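Home » Lifestyle » We lose more of our mornings to hunting for things than we think, survey suggests

Keys, glasses and the other shoe: the woman who asked 506 people what they can't find 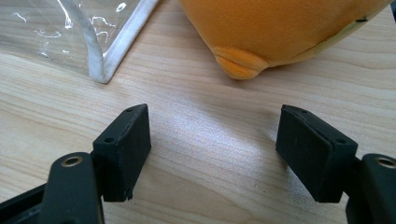 Sun-ja Ban had been looking for her reading glasses for most of the morning when I called, and she was good enough to laugh about it. "They were in the bread box," she said. "I have no memory of going near the bread box, and I don't think I want to know."

Ban runs the surveys at Flornness, a small company that sells labels, hooks and drawer dividers, and this March she put out a questionnaire about the things people misplace at home. She had hoped for 400 replies and got 506, many of them with long notes typed into the box at the bottom (one person wrote three full paragraphs about a tape measure, which she has printed out and kept).

The main finding is that the people who answered spend an average of 13 minutes a day looking for something they own. Keys came first, phones second, and glasses a close third. Ban is careful about how far to take it. "These are folks guessing about their own habits, and they're folks who were willing to fill out a survey about lost keys, so you have to keep that in mind," she told me. "But I believed them. I read every single note, and you could just hear the exasperation."

What surprised her was how often other people came into it. More than half said the last thing they lost had been moved by somebody they live with, usually in the middle of tidying up. "Tidying is where it all goes wrong!" she said. "My husband is a lovely, tidy man, and he'll put the scissors away somewhere so sensible that we don't see them again until the holidays."

Her colleague Esther Bakilana, who joined us on the line a little later with her lunch, took the matter more calmly. She wrote the advice booklet that goes out with the results, and she told me her first draft ran to some 600 words on hallway shelves alone before Ban talked her down. Bakilana grew up in a house with a blue bowl by the front door, and everything with a key on it went into the bowl. "My mother would stand there and wait until she heard it clink," she said. "I'm a grown woman and I still drop them from up high so they make the noise."

Does she ever lose anything herself? There was a pause — I think she was chewing — and then she owned up to gloves. "Always the left one. I have a drawer of right-hand gloves, and I keep them in case the others come home."

Ban wants to run the survey again next year and ask about cars and offices as well, where she suspects the numbers are worse. She was partway through explaining how she would word the question on umbrellas when she stopped and asked me to hold on a second. She had set her glasses down again while we talked, and Bakilana and I waited while she went to check the kitchen.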